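Monday, March 28, 2022
Bench notes, Kurirar kit evaluation, day three

The trial license for the Kurirar two-arm kitchen package runs out Friday, so the steamer task gets the whole day whether it deserves it or not. Ngân set up. I typed and had opinions.

Install first, for the record. The quick start promises 20 minutes from crate to first motion. Ours took 133, a good part of it hunting for a firmware file that the manual calls by one name and the download page by another. Once it was on, both arms homed without complaint. Sales rep at Van Loon says the manual is being revised. It was being revised when we got the quote too.

Task as written in their brochure: lift the lid, move the buns to the plate, put the lid back. The brochure shows it done in one sweep with soft music. We split it into stages so there is something to grade. Left arm has the lid and keeps it. Right arm does buns.
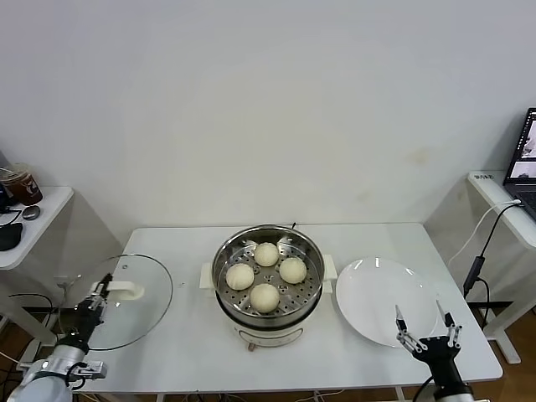

Lid in the left gripper, four buns on the tray, plate waiting on the right.

Notes on the lid. The handle is a decent target and the stock grasp preset is fine for it. My complaint is where the planner likes to park the lid, low and tilted near the table edge. I would not hold a glass lid there in my own kitchen. There is a "safe hold height" setting, documented on a page that links to itself. Ngân found it in the config by searching for "hold". Default value is 0. Changed it, will rerun.

Notes on the buns. Stock fingers are metal linkages and the force slider goes from "gentle" to "firm" with no units anywhere. Asked support what gentle means in newtons. Ticket number is 734, reply so far is a thank-you for my ticket. The Flelier soft pads fit the same mount and cost less than the Kurirar ones, so those go on the order if Nga signs off.

Plan is 20 runs at one setting before anybody touches the slider. Ngân, this means me as well.

Things I like, since Nga Tôn asked for balance: the e-stop is big and works, the logs are plain text, teaching a waypoint by hand feels good. The Nilar demo unit had none of these.

Open:
- rerun lid with new hold height
- chase 734
- pad quote to Nga
- ask Van Loon if the trial clock counts the days we spent waiting on firmware (I know the answer)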